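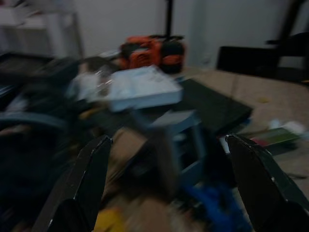

The pile by the white wall, orange and black thing at the back.

To: misdale-list
Subject: Re: Storage room clear-out, what goes where
Date: Monday, July 13, 2026

Quick one, typing this between two other things, sorry for the mess.

Got a start on the room. Answers to the earlier message are under each bit, I've left the quoting in so you can follow.

> Can whoever goes in first say what is in the pile on the floor?
> We had a list in February but it was for the old layout and I
> don't trust it.

Don't trust it either. Half the lines say "misc". What I can tell you from the pile — a pale box, bluish white, has some printing on top. A light blue and gray thing next to it, little plastic stool or crate. Flat cardboard, a piece of it anyway, tan, can be recycled unless somebody wants it for lining shelves. A dark flat panel lying behind the box, board or laptop lid, don't stand on it please. And then the orange and black one with the straps or handles. Bag? Gear? If it's yours speak up, otherwise it goes to the lost shelf with a Ferneo tag on it like everything else.

There's also a thin black pole standing up behind all that. Leave it until the floor in front is clear, no point climbing over.

> The Gittins people want their things back before the end of the
> month. They say 12 items. Does anyone have them in one place?

No. Not in one place. I've got 5 of theirs by the door with tape on, the rest must be in the pile or in the boxes. Could they send the list again with what the things LOOK like? Item numbers are no use, the stickers came off ages ago. 1101 could be a lamp for all I know.

> Boxes: are the cardboard ones full or can we still add to them?

See next.

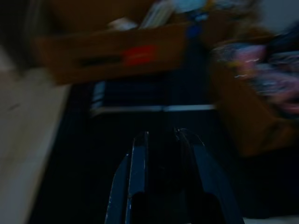

Two cardboard boxes. The one with the red mark on the front is the farther one.

The farther one is not taking any more. White and pale blue stuff coming up over the top already, papers or packing or cloth or all three, and something small and blue in toward the right end. Please don't press it down to make space. Somebody will need to take the lot out and sort paper from not paper, then it'll probably fit with the flaps shut.

The nearer box I haven't gone through. Will sort it Thursday if no one gets there before me. Don't write on it yet, we had two boxes marked KITCHEN last time and neither was.

> Do we need to buy more boxes?

Not yet. Skandilov said we can have their flattened ones, they go out with the recycling otherwise. Bring tape though, the wide kind. The narrow roll is useless, splits every time.

> And the shelves, are they staying?

Staying. 84 inches high so they won't go through the door standing up anyway, and I'm not taking them apart again.

Order I'd do it in, if you're going in without me:

1. floor first, from the front of the pile back to the wall
2. anything with a strap or a cord gets it wrapped up and tied, we've lost enough time untangling
3. anything you can't name goes to the left of the door, not back on the pile
4. the overfull box
5. sweep

Don't start a new pile. I know it's tempting. If something has no home put it on the table in the hall with a note saying where you fuond it.

Also still missing — the key for the small cabinet, the long extension cord, the dustpan (brush is there, on the windowsill). If any of those went home with you by acident just drop them at the front desk.

> Last thing, is Saturday morning still ok for everyone?

OK for me, from ten. I can stay until lunch. Need one more person with a car for the donation run, the thrift store stops taking drop-offs at noon so it has to leave before that. Reply to the list and not just to me please, my inbox is a disaster this week.

Gloves are in the hall drawer.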